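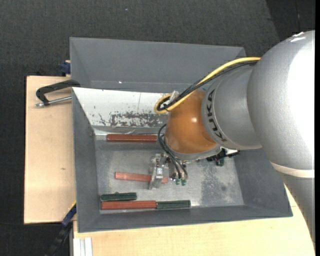

Sorting and Packing Assistant, Wooden Blocks (part-time)
Plomard, Henville
Reference: 2813

Plomard is a small workshop which makes and repairs wooden building blocks for kindergartens, libraries and waiting rooms. We are looking for one person to join us in Henville for the sorting and packing of blocks. The work begins in March and the contract is for one year, with the possibility to continue.

What the work is

Most of our blocks are plain rectangular ones, painted in two colors, a reddish brown and a dark green. They come to the sorting table in metal bins. You take the blocks out of the bin, look at each one on all six sides, and decide where it goes: ready to pack, back to painting, or back to sanding. After some weeks you will do this quickly, but in the beginning we prefer that you go slowly and ask.

A part of the blocks is new and a part comes back from customers. The returned ones take more time. They can have dents at the corners, pen marks, old glue and sometimes a sticker that must be removed with patience. We do not throw away a block for one small dent. You will learn from us what is acceptable and what is not, and there is a board on the wall with samples of both.

The sets are packed by weight and by color. Our largest set is called Østergaard and it has 358 pieces, so you can imagine that the order in the box is important. The long blocks go first, flat and end to end, then the short ones go across. Please do not worry if you have never done this. The first Østergaard box takes everybody the whole morning.

Your tasks in the week

- emptying, wiping and refilling the bins
- checking blocks for cracks, splinters and missing paint
- packing sets and closing the boxes
- writing the label and the packing slip (handwriting must be readable)
- putting returned sets into the Rirkotex list, our stock program, which you will learn here
- keeping the table and the floor free of dust, together with the others

Who we look for

You like to work with your hands and you can stay with the same task for two or three hours without becoming careless. You see the difference between our two colors in normal room light, and also the difference between a good green and a green that got too little paint. You can lift a full box to the height of the table. You read and write enough English for labels and short messages. More is not needed, many of us learned English as adults.

Experience in packing, carpentry, sewing or kitchen work is welcome. A diploma is not required. If you had a long pause from work, for family or for health, please apply anyway and do not feel that you must explain the pause in your letter.

What we offer

- 20 hours per week, in the morning or in the afternoon. You choose at the beginning and we keep it like this for at least three months.
- $693 per month as a starting supplement for the first two months, paid on top of the hourly wage, for travel and work clothes. The hourly wage itself is told to you in writing before the interview.
- Paid trial day. You work with us on real orders and you are paid also if one of us says no afterward.
- Work shoes, apron and gloves.
- A proper lunch table with a window, and coffee. The tea is not so good.
- A set of blocks from the second choice shelf at the end of the year, if you want one.

The workshop is on the ground floor, without steps at the entrance. The sorting table can not be made higher or lower, but we have a stool and a standing platform. Buses 5 and 9 stop at the end of the street. Parking for bicycles is behind the building, for cars it is difficult.

How to apply

Please write us one page or less. Tell us which half of the day you prefer, and describe one thing you repaired, built or put in order - it can be a shelf, a bicycle, a drawer. A photograph of yourself is not necessary and we ask you not to send one. Put the reference 2813 on the letter or in the subject of the email.

The letter should arrive by 5 December 2024. We answer all letters, also when the answer is no, and normally this takes two weeks. The interviews are in the workshop and last half an hour. If you need another language for the interview, write this in the letter and we will see what is possible.

You can also bring your letter by hand. The mailbox is left of the green door, room 509 is only the office and it is often closed.

Plomard Wooden Blocks, Henville | Contact | Jobs | © Plomard 2024 | Back to top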